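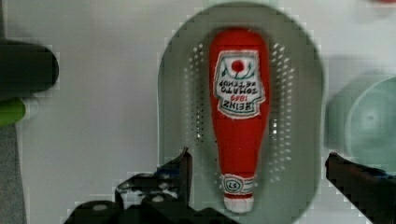 Filledel oval colander in sage, on a white table. Plush ketchup bottle not included.

Filledel Oval Colander

Item 145
Colors: sage, cream, slate
Ships from our Tollthorpe warehouse

The Filledel is a mid-size oval colander for draining pasta, rinsing vegetables and washing fruit. It has been in our kitchen range since the Plenham shop opened, and it is the colander we sell most of. The oval shape takes up less width in the sink than a round one of the same volume, so there is still room beside it for a pan or a cutting board.

Size and capacity

The colander is 14 inches long on the outside. It holds 6 quarts filled to the rim, or enough cooked spaghetti for a family dinner with some left over. For everyday use we suggest filling it to a couple of inches below the rim, so that you can shake it without losing anything over the side.

It fits inside most single-bowl sinks. If you have a divided sink, measure the narrower bowl first. Customers with small bar sinks usually do better with the Mets strainer, listed further down.

Draining

The holes are small enough to hold long-grain rice. Couscous and quinoa will go through, and for those you need a fine mesh sieve. Pour slowly at first. Starchy water drains more slowly than plain water, and a full pot of pasta tipped in all at once can back up for a second or two before it clears.

Leafy greens should be rinsed in two batches. They drain best if you tilt the colander toward one end and leave it there for a few minutes.

Care

Dishwasher safe, top rack only. The bottom rack in some machines gets hot enough to dull the finish over time. By hand, use warm water and a soft brush, and clean it soon after use - dried starch in the holes is the most common complaint we get, and a ten-minute soak takes care of it. Do not use steel wool or scouring powder.

Tomato sauce and turmeric can leave a faint stain on the cream color. A paste of baking soda and water, left on for an hour, removes most of it. The sage and slate colors hide stains better.

Do not put the colander in an oven or microwave, and do not set it on a hot burner.

What our staff use it for

Oduor Rotich in the Plenham shop keeps one on the counter for fruit and has a second for cooking. He recommends lining it with a clean dish towel when you wash berries, then lifting the towel out to dry them. Elīna Luik, who buys for the kitchen department, uses hers for salting eggplant and cucumber. She sets a dinner plate on top of the slices and puts a can of beans on the plate to press them down.

Questions we are asked

Does it come with a lid?
No. The lid we used to sell was for the earlier round model and does not fit the oval.

Can it be stacked?
Yes. Up to 4 will nest together. Put a paper towel between them if they are going to be stored for a long time.

Is the sage the same as the sage mixing bowls?
It is close but a little grayer. The bowls come from a different maker and the two are not sold as a set.

Will slate be back in stock?
We expect more in December. Sage and cream are available now.

Delivery and returns

Orders placed before noon on a working day leave Tollthorpe the same day. Unused colanders can be returned within 30 days in their original packaging. If yours arrives chipped or cracked, send us a picture along with your order number and we will replace it. You do not need to mail the damaged one back.

Shop pickup is available at Plenham. Bring your order number to the counter at the back of the store.

Also in this range

Mets strainer, small, for bar sinks and single portions
Filledel draining tray, fits under the oval colander
Filledel salad bowl, cream only

Page last updated Saturday, July 28, 2018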